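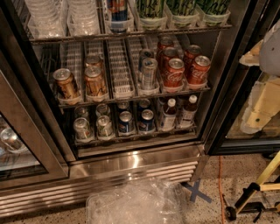
Linex Cooler Restocking Service: Frequently Asked Questions

These answers cover the Linex restocking service as Ronero sells it to offices, hotels and small stores. If you already have a signed order, the terms in your order apply where they differ from what is written on this page.

What does the service include?

A Linex robot on lease, setup at your site, training for your staff, software updates, and phone support during business hours. The robot takes single cans and bottles from a supply bin or cart and places them on cooler shelves. It can also pull items forward and take out items that are in the wrong lane. It does not deliver stock to your building, and it does not order it.

Which coolers does it work with?

Upright glass-door coolers with wire shelves and lane dividers are the best fit. The dividers give the robot a clear place to set each item down. Flat shelves without dividers also work, but restocking is slower and the rows come out less even. We do not support chest coolers, vending machines or open-front produce cases.

Does the robot open the cooler door?

On most hinged doors, yes. Doors with very strong self-closing springs have to be held open with the door stop that comes with the lease. We test your door during the site visit and write down the result on the survey form, so you will know before you sign.

Can one shelf hold different products?

Yes. Each lane is assigned its own product in the shelf plan, and neighboring lanes can hold different brands. A lane can also be marked "leave empty" or "do not touch." Customers use the second setting for items they prefer to handle themselves.
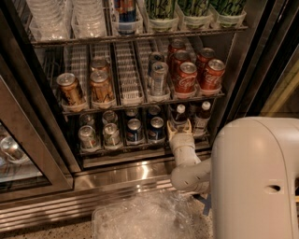 Linex robot arm at the bottom shelf

What about bottles?

Plastic bottles are supported, and they can share a shelf with cans. The gripper usually takes a bottle by the body from the front. Glass bottles are not supported on the standard lease. Ask us if you need them, as there is a separate gripper on trial at two sites and we may be able to add yours.

Can it handle cups, trays or cartons?

Stacks of cups can stay in the cooler, but the robot will not restock them. Mark their lanes "do not touch." Cartons can be added to the product list if they are small enough to grip with one hand. Send us a sample of each and we will tell you.

How many products can it recognize?

The standard library has 963 drinks in it. You can add up to 200 of your own. To add one, a staff member sets the item on the scan mat and turns it when the tablet says to. Seasonal cans need to be scanned again when the artwork changes. If the robot cannot tell what an item is, it puts it back in the supply bin and lists it on the tablet.

Does it check expiration dates?

No. It keeps the order in which items were loaded, and it can place new stock behind old stock if you turn on rotation for that shelf. Rotation makes the job longer because the front items have to come out first. Someone on your staff still has to check the printed dates.

How much floor space do I need?

The robot needs a clear, level area in front of the cooler, wide enough for the door to swing fully open. Keep power cords, hand trucks, loose packaging and floor mats out of that area while it works. Tile, terrazzo, sealed concrete and vinyl floors are all fine. Thick carpet is not. The setup technician may put tape on the floor to mark parking spots. Please leave the tape where it is. If it peels off, call us before you replace it.

Is it safe to run with customers nearby?

The arm slows down when a person comes close and stops if it is touched. Even so, we recommend running it outside your busiest times. Most of our customers schedule it before 7 a.m. A red stop button is mounted on the back of the base and another is on the tablet case.

What happens if it drops a can?

The robot stops, sends an alert to the tablet and waits. A staff member picks up the can, wipes the floor if needed and presses Resume. Please do not put a dented can back in the bin. Product damaged by the robot during a normal run is credited on your next invoice if you report it through the tablet.

How long does setup take?

Plan on 3 days. The first is for the site visit and shelf plan, and the other two are for installation and staff training. They do not have to be back to back. The site at Dramden was split over several weeks in October because the store was being repainted, and that caused no trouble.

Who do I contact?

For new orders and site visits, ask for Veerle Leemans. For questions about an installed robot, ask for Bianca Cozma. Replacement door stops, scan mats and gripper pads are shipped by our parts supplier, Raptis, and can be ordered from the Parts tab on the tablet.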